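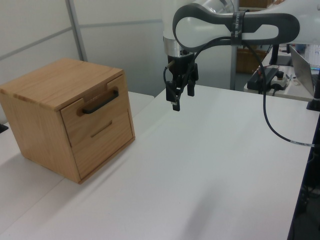
Since our last report in March, the work on the small two-drawer cabinet has moved from drawings to a finished sample. We wanted a piece that fits on a desk and that a person with weak hands can open without pain. The two drawers are made with different pulls, so that we can compare them: the upper one has a black metal bar handle, and the lower one has only a narrow slot cut in its front. Orest Maksymiv, who leads the joinery, preferred the slot from the beginning. I was for the bar, and I still am.

## Work done in this period

- The sample cabinet was built and finished.
- Handle supplier Trunix delivered 12 bar handles. We sent two back for scratches.
- 145 people in the Tillness day centers answered our short questionnaire about drawers at home.

Most answers speak about the first moment of opening. People told us that a drawer which starts heavy is worse than a drawer which is heavy all the way.
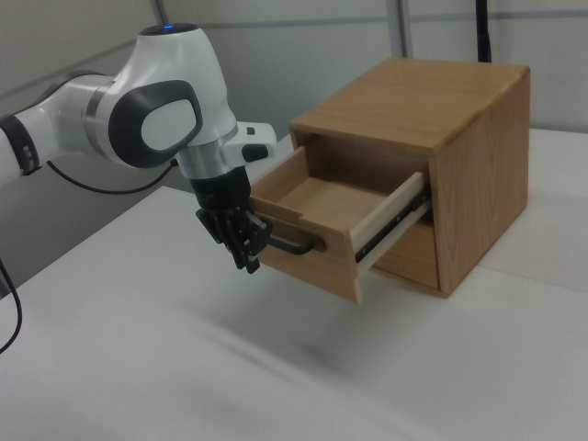
For this reason we chose ball-bearing slides and did not use wooden runners, although they cost more. The difference was paid from the materials line, and the total budget stays the same.

## What is late

The edge of the slot is still too sharp for our taste. Orest will round it by hand on the next sample – the cutter we ordered has not come yet. The written guide for home users is also behind, and we ask to move its delivery by 12 days. 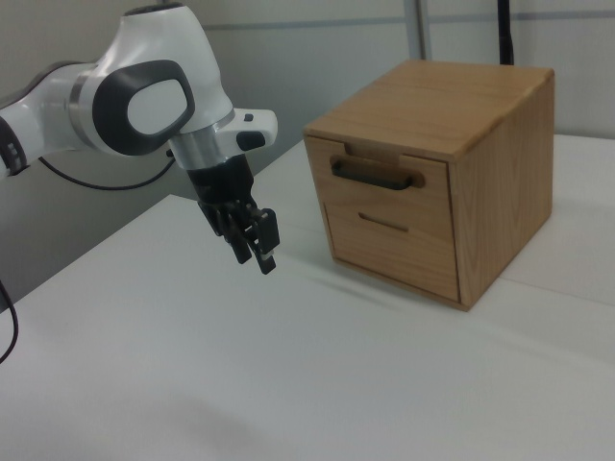
*Sample cabinet with the bar handle on the upper drawer.*

## Next steps

We will make the second sample with the rounded slot and show both to the Tillness group. After this visit we will send you the costs for a small series.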